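**Thread: Two long bead strands, keep long or cut down?**
Board: Stringing and Repairs

---

**vine_and_thread** wrote:

Good evening to all. I am reading this board for a long time but it is my first question, so please excuse me if it is in the wrong section.

I bought a bag of mixed bead strands at the Saturday market in Rarkura. The bag cost 15 dollars and most of it was plastic which I will give to my neighbour's kids. But two strands I like very much. One is reddish brown, with round beads that have no shine, and the colour goes from dark maroon to a lighter orange brown. The other is dark, between green and brown, also round beads. Both are very long. The dark one is 178 cm when I lay it beside the tape measure.

I want to wear them, but at this length I must put them around the neck several times and they slide and catch on the buttons of my cardigan. Yesterday I spread them on the kitchen table and tried to decide. I folded the dark one in rows to see how it looks as a thick group, like a necklace with many short lines, and I think it has a nice weight for the eye. The brown one I left in a loop beside it.

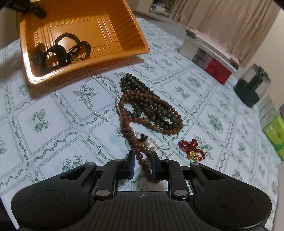

My idea is to cut the dark strand and make from it a shorter necklace with several lines, and to keep the brown one as it is, only with new thread. My sister is against it. She says that an old strand should stay in its old length and I will regret. I do not know if they are old at all.

So my questions are these. Is it wrong to cut? And which thread should I take for beads of this kind, when I don't know the material?

---

**knotbynight** replied:

Welcome! I would cut it. You bought a bag of beads for the price of a lunch, and a necklace that lives in a drawer gives joy to no one. I've shortened more strands than I can remember and I miss none of them.

For the thread, I use Braltik nylon in the medium weight for nearly everything. It holds a knot well and it doesn't go furry.

---

**old_tin_of_clasps** replied:

I must disagree with knotbynight a little. Before you cut anything, please look at how it's strung now. If there are knots between the beads, somebody took trouble with it and I'd leave it at least until you know more. If there are no knots and the thread is plain cotton, cut with a quiet heart.

Also look at the holes. Drilled from both sides, the two halves often don't meet perfectly and you can feel a small step with a needle. A hole that is perfectly smooth and the same in every bead usually means a mould. It isn't proof, but it's a start.

Is there a spacer anywhere? I believe I see one pale bead in the brown strand, on the lower side of the loop.

---

**vine_and_thread** wrote:

Thank you both. Yes, there is one small pale bead in the brown strand. I thought first it was a mistake by the person who made it, or a replacement for a lost one. I have not found a second one like it.

There are no knots between the beads in the dark strand. The thread is grey and a little hairy. In the brown strand I have not yet looked properly, I will do it tomorrow by daylight.

---

**old_tin_of_clasps** replied:

One pale bead alone can also be a marker, so that the wearer finds the beginning of the strand with the fingers. Or it is a repair, as you say. I'd put it back in the same place when you restring. Lay the strand in the groove of a board, or along a folded towel, and take the beads across one by one in the same order. With colours that drift from maroon to orange you'll be sorry if you mix them up in a bowl.

---

**Saltbush_Jan** replied:

Don't cut, wear it doubled with a shortener! It's a small ring clasp that opens on a hinge, you gather the strand in it and close it, done in a minute and you can change your mind every morning. Bolger in the arcade had a card of them in silver colour and gold colour when I was there last Wednesday.

Completely off topic, but I love your tablecloth. The green vines and the little fruits! My aunty had a very similar one with the diagonal squares and I have looked for it for years. Is it cotton? Where did you find it?

---

**knotbynight** replied:

Shorteners scratch. I had one that left a mark on a whole section of matte beads, and on a matte bead you see every scratch because there is no shine to hide it. If you go that way, put a bit of ribbon inside the ring.

---

**Saltbush_Jan** replied:

Mine has never scratched anything, but fair enough, I wear mostly glass.

---

**vine_and_thread** wrote:

Saltbush_Jan, the tablecloth was a present from my mother-in-law and there is no label on it any more. I wash it with the cottons and it has forgiven me so far. One of the motifs looks to me like a small pumpkin, and my husband says it is not a pumpkin, so we have also a disagreement at home.

I looked at the brown strand by the window. Here also no knots, and the holes are quite wide. When I hold it up, the beads move and you can see thread between them in one place. I think it is stretched.

The shortener is a good idea for the brown one, with the ribbon. I did not know that such a thing exists.

---

**beadbarn_mo** replied:

Moderator here, only popping in because the thread question is half answered. Wide holes and no knots means you want something with a bit of body. Go up one weight from what you'd choose by eye. Nylon is fine, but with heavy strands I prefer coated wire and a crimp at each end. Knots in thin nylon will slip straight into a wide hole.

If you do cut the dark strand for a multi-line necklace, make the shortest line 40 cm and let each next one hang a little longer. When all the lines have the same length, they fight for the same place on the neck and twist into a rope. Menditero sells end bars with several holes, which keep the lines apart at the back.

And please do it over a tray with a lip, or a tea towel. I once rethreaded a strand of 1,130 seed beads on a bare table and I was still meeting them in the carpet at Christmas.

---

**old_tin_of_clasps** replied:

Coated wire is too stiff for this, in my opinion. A long soft strand should fall like cloth. With wire it stands away from the neck. I'd take doubled nylon, and a tiny seed bead at each end to stop the knot from slipping in.

---

**beadbarn_mo** replied:

Depends on the wire. The cheap one stands, the many-stranded one drapes well enough. But I won't argue over it, doubled nylon also works.

---

**vine_and_thread** wrote:

I have ordered the Braltik nylon one weight up, and the end bars. The brown strand stays long, with new thread and with the pale bead in its old place. The dark one I will cut at the weekend, after I have measured the lines on paper. My sister has been informed and she asked if she can have the beads that are left over.

One more question, if it is permitted. For cleaning before the stringing, is a dry soft brush enough, or do you wipe them with a damp cloth? I am afraid of water because I don't know if the colour is fast.

---

**old_tin_of_clasps** replied:

Dry brush first. Then try one bead from the end with a barely damp cotton bud and look if any colour comes off on the cotton. If it stays white, do the rest the same way and leave them overnight on a towel before you thread them.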